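Willance handheld gripper kit: anyone else got theirs?

Forum index > Manipulation > Hardware and kits

tallowbrook
Mine showed up Friday and I have barely put it down. For anyone who missed the preorder thread, this is the Willance handheld gripper kit, the one with the fisheye camera, sold through Warnovholm. I paid 1,198 for the full set (tool, cable, mounting plate for the arm, calibration board). Build quality is great! The trigger has a nice even pull and the fingers close square every time. I did 18 takes before dinner and only threw away 2 of them, both my fault for squeezing too early.

What do you want to know? I'll test pretty much anything that fits on a table.

ostler_9
Congrats, jealous. How's the weight? I had a loaner of the Shin one and my wrist was done after half an hour.

tallowbrook
Lighter than I expected, and the balance is good (the camera sits back toward the hand). I went most of an evening with no complaints. The cable is what bugs me. It's stiff and it always wants to be where you're reaching.

pinmark
I'll be the grump. 1,198 for a trigger, two fingers and a camera? You can print the Wevberg design for a fraction of that and the files are free. I've got 500 takes on mine and the only thing I've replaced is a spring.

ostler_9
@pinmark you also spent a month tuning it, I read your build log :)

pinmark
Three weeks. And I know where every screw is.

tallowbrook
I like the Wevberg a lot, I'd have built one if I owned a printer. What I paid for is that the mounting plate matches the hand tool, so the fingers and camera end up in the same place on the arm. I bolted it on and ran the calibration once. Maybe I got lucky, but it was painless.

quillfeather
Can you say more about the view? The thing I care about is how much table you get when something big is up close. My old rig had a normal lens, and as soon as you brought a bottle near it you lost everything else.

tallowbrook
Good question, and it's my favorite part of the kit. I set out a mixed bunch of stuff, here's one from the camera:
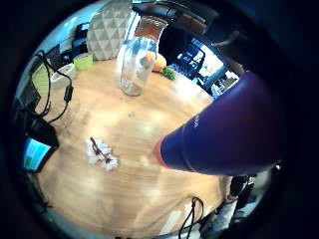 Photo: tallowbrook, Willance kit camera

The big purple thing takes up a lot of the right half and you still get the glass bottle, the white flowers and the vase on the far side. Even the little green cup is in there. I can't think of another camera in this price range that gives you that much to work with. The curve at the sides is strong, so plan on using the lens profile they supply.

quillfeather
Oh that's way wider than I thought. The middle of the table looks pretty washed out though. Is exposure locked?

tallowbrook
It's on auto there. There's a manual setting in the software and I haven't played with it yet. Glossy wood with a lot of light on it is a tough one.

pinmark
OK, the coverage is good, I'll give you that. I'd still worry about clear glass. You've got an orange showing through that bottle, and my policy would happily go for the orange and knock the bottle over.

ostler_9
Wouldn't any color camera have that problem?

pinmark
Sure, mine does too. I'm just saying don't expect the price tag to fix it.

tallowbrook
Fair! Glass is next on my list. Manual exposure first, then the bottle by itself, then the bottle with fruit behind it. I'll post the takes, bad ones included.

quillfeather
Please do. And if you find a softer cable that fits, post the part number, I'd want one from day one.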